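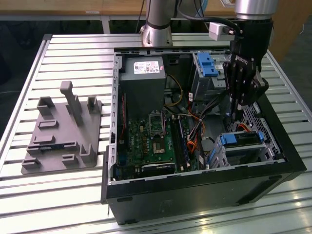
How many examples does the learning system need before a new task is worth training?

Plan on 540 accepted episodes per task. Training will start with fewer, but the results vary too much from run to run to tell you whether your settings are any good.

4.2 Recording episodes on a desktop computer

This section covers recording by teleoperation with the Otov recorder. Complete section 4.1 (camera check and arm homing) first.

CAUTION: Disconnect the computer from wall power before you put it on the table. Keep hands out of the case while the arm is enabled.

1. Lay the tower on its side with the open side facing up. Remove the side panel if it is still on.

2. Push down on each corner of the case. If it rocks, move it until it sits flat.

3. Open the recorder and choose New Session. Enter the operator name and the task name. Task names are lowercase with no spaces.

4. Move the arm to the start pose and check both live views. The fixed view must show the whole case. The wrist view must show the gripper fingers and the part you are working on.

5. Press the left pedal to start recording. Wait for the tone before you move.

6. Do the task once, at a steady speed. If you miss, back off and try again in the same episode. Corrections are useful to the model and should be kept.

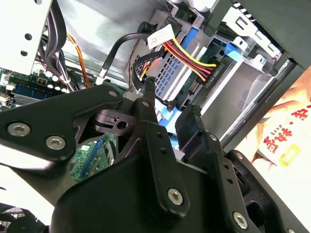 Figure 4-3. Wrist view with the gripper at the drive cage.

7. Press the left pedal again to stop, then mark the episode Accept or Reject. Reject it if a camera dropped out, the arm faulted, or someone reached into the workspace.

8. Return the arm to the start pose. Shift or turn the case slightly before the next episode.

Note: Change the case position by hand, and do not use tape marks. Early sets recorded against tape marks trained models that failed as soon as the case moved.

Note: Cables count as part of the task. Do not tie them back between episodes unless the task sheet says so.

CAUTION: If a finger catches on a cable, release the grip before you raise the arm. Pulling up with the grip closed can damage the connector or the board under it.

9. At the end of the session choose Close and Verify. This can take up to 2 minutes. Do not turn off the recorder while the bar is moving.

If verification stops with code 639, the two camera clocks have drifted apart. Restart the recorder and run Verify again. Episodes already marked Accept are not lost.

Comments

Mansa Quartey
2019-04-12
Step 7: what do I do with an episode where the task was finished but the arm bumped the case on the way out? I have been accepting these.

Jussara Falcão
Accept is fine if the case stayed on the table and there was no fault. Add "contact" in the notes field so we can filter them later.

Mansa Quartey
Thanks. Verify also hung for me on episode 2687 with no code. Restarting cleared it.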